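The Bed Is Not a Shelf, and Other Things I Have Told Myself

Every home has one flat surface that takes in strays. In some houses it is the dining table, in others the chair in the corner that has not been sat on since it was bought. In mine it is the bed in the spare room, which has hosted two overnight guests in its career and, in between, everything that has ever come through the front door in a bag.

I did not plan it this way. When I moved to Flarnport I had a single rule about the spare room, which was that the bed would stay made and clear, like a bed in a hotel, or in the house of somebody's disciplined aunt. I bought a bedspread for it. I fluffed things. The rule lasted until the first grocery run, when I came in with my arms full, found the kitchen counter occupied by a half-assembled lamp, and set the bags down on the nearest thing that was wide and soft and didn't complain.

Beds are excellent at this. A counter pushes back. Put a can on a counter and you hear it, and you know you have put a can on a counter. A bed receives things in silence. You can lay down a receipt, a bag of bags, a pamphlet about gutters and three kinds of cracker, and the bed will simply sag a little and keep its opinions to itself. It is also the right height for dumping, a fact I suspect furniture makers know and keep out of the catalog.

By this March the bed had stopped being a landing place and had become an address. I would say to myself, out loud, "It's on the bed," about batteries, about the warranty for the kettle, about lentils. I was usually right, which did not help. A system that works badly is easy to give up. One that works four times out of five will keep you for life.

So I set aside a Saturday to empty it. My method was taken from a booklet called The Brikel Evening, which a friend had pressed on me with the kind of smile people use when they hand you a mint. The Brikel Evening promises to clear any surface in 53 minutes. It does this by means of a kitchen timer, a trash bag and a tone of voice. You are to pick up one object at a time, hold it, name it, and put it where it lives. You may not pick up a second object until the first is home. You may not, under any circumstances, make a new pile, even a small one, even one that is "just for now."

I made the new pile in the fourth minute.

The trouble with one object at a time is that things do not come home from stores as objects. They come as wrappings with an object somewhere in the middle. A packet comes in a bag, the bag has a receipt in it, the receipt is as long as a scarf and is stuck to a leaflet. Holding each one and naming it is a fine idea until you hear yourself say "bag" for the ninth time in an empty house. The booklet says this is where clarity begins. I went and got a sandwich.

When I came back I decided to start with the food, on the grounds that food knows where it lives.
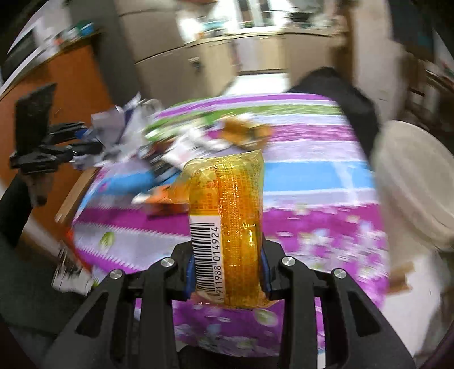 First to leave the bedspread: one yellow-orange packet, with the paper and bags still to come.

Packets are the easy part, and I recommend them to anyone who needs an early win. A packet is sealed and it has a barcode, as if it had its papers in order. You walk it to the pantry, you stand it next to its relatives, and you come back feeling like a person with a label maker. I carried them out singly, as instructed, and on each trip I passed the hall mirror and looked, I thought, brisk.

What the pantry thought about it is another matter. Mine is a Skurier, a tall narrow cabinet that was sold to me as "the last storage you will ever need," and I have come to read that as a threat. It has 19 wire baskets. Each is slightly too shallow for anything that stands up and slightly too deep for anything that lies down, so every packet ends up at a slant, like a passenger asleep on a train. It took me most of the afternoon to admit that the food had been on the bed because the bed was the better pantry.

Then came the paper bags. I keep paper bags. I keep them because my mother did, and because they are good bags, and because throwing one away feels like firing someone who has done nothing wrong. The right place for a kept paper bag is inside another kept paper bag, and the outermost one goes between the refrigerator and the wall, where it will be found by whoever buys the house. The Brikel Evening allows you to keep five. It does not say how it arrived at five. I kept more than five.

Plastic bags I was firmer with, mostly because of the noise. A crumpled plastic bag on a bed will shift by itself at two in the morning, for no reason, and I have got up to deal with what I took for a burglar and found to be produce.

The paper took longest, as paper does. Some of it was packing paper and could go at once. Some was instructions. I have instructions for things I no longer own, and in one case for a thing I am sure I never did, a fish smoker, in four languages. There was a quote for the gutters, $738, good for thirty days, and long past them. There was a coupon for a knife shop, folded around a drawing I had made of the kitchen drawer I would have once I owned a proper Sabatier and had somewhere to put it. I still do not own the knife. I put the drawing in the drawer, where it takes up the space.

Somewhere in there the timer had gone off, and I had told it to mind its own business.

The thing I had forgotten, under all this, was the bedspread. I had picked it for its nerve. It has wide stripes, magenta-purple and sky blue and green and a pale lilac, with white between, and little flowers dotted over the purple, and a zigzag edging that looks like somebody was enjoying themselves. I bought it in 2000, for an apartment with beige everything, and it has been the loudest thing in every room I have put it in. A person who owns a bedspread like that and covers it with receipts has lost track of something. I stood and looked at it for a while, and smoothed the part where the lentils had been.

I would like to report that it stayed that way. The booklet has a chapter on this, titled "Holding the Surface," in which you are advised to place a single beautiful object in the middle of the cleared area as a kind of sentry. I used a bowl. It is a nice bowl, blue, with a chip that faces the wall. Within a week it held two batteries, a key I can't identify and a packet of yeast.

I have moved the bowl to the kitchen and left the bed without a guard. My new arrangement is to shut the spare room door when I come in with shopping, so that I have to put something down in order to open it, and by then I have generally put everything down. It goes on the hall floor. The hall floor is narrow and I have to step over it to get to the bathroom, so things move along faster than they used to.

My sister is coming to stay at the end of next month. She has asked whether she should bring a sleeping bag, as she did last time, and I have told her there is a bed.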